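Guidance on the care of drawings, models and printed matter kept at home or in a small practice. Issued by the Gronisell Centre for Architecture to holders of study collections.

## Flat sheets

Drawings should be stored flat wherever space allows. Tracing paper that has been rolled for many years should be left in the room overnight before it is opened, and weighted at the corners with small cloth bags of clean sand. Adhesive tape must not be used, including tapes sold as removable. Pencil is the only writing tool permitted at the table.

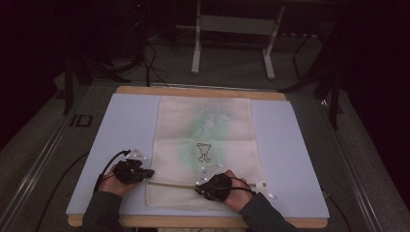
Old tape that has already yellowed is best left where it is. Attempts to lift it with a hairdryer commonly take the surface of the sheet as well, and ink lines suffer first. A note of its position, kept with the drawing, is sufficient until a conservator can be consulted.

Folders should be larger than the sheets they hold. The Centre keeps no more than 100 sheets to a drawer; the Saltia competition set, at 302 sheets, occupies four drawers for this reason and for ease of lifting.

## Cloths and dusting

Dust is removed with a soft brush, working from the middle of the sheet outwards. Cotton cloths are suitable for drawers, shelves and glazed frames, but are not to be used on drawn surfaces. Wash new cloths twice without fabric softener before first use.

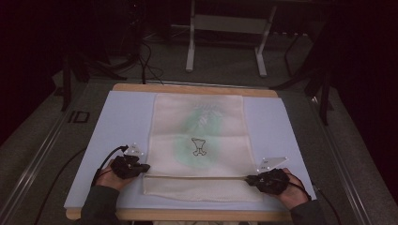
*Cotton-type towel or similar cloth: lay flat and fold before putting away.*

Spray polish should be kept out of the room altogether. Where a shelf needs more than dry dusting, a barely damp cloth may be used, and the shelf left bare until the next morning.

## Models

Card and balsa models fade quickly near a window. A box with a loose lid is better than a sealed one, and the base should be fixed to a tray so that the model is never lifted by its walls. Loose parts go into a labelled envelope inside the same box. White glue, thinly applied with a cocktail stick, is adequate for most small repairs to card. The Skemow housing model, built at 1:700, was mended in this way and has remained on open display.
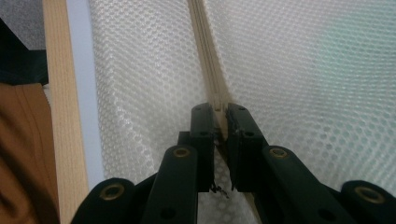

Jingyi Xiong writes that acrylic parts need separate treatment, as white glue does not hold on them and solvent cement clouds the surface if too much is used. She suggests leaving a detached acrylic piece in its envelope until a matching offcut can be found for a trial.

The Centre agrees with this advice. Holders of acrylic models should also avoid window cleaner, which may cause fine cracks along cut edges.

## Journals and pamphlets

Stapled pamphlets should stand upright in boxes, neither packed tightly nor allowed to slump. Rusted staples may be eased open with a thin blade and replaced with linen thread. The shelf list is to be checked each April and any item on loan marked with the borrower's name.

Enquiries about box sizes should be addressed to Angeliki Tsolakis, Room 131.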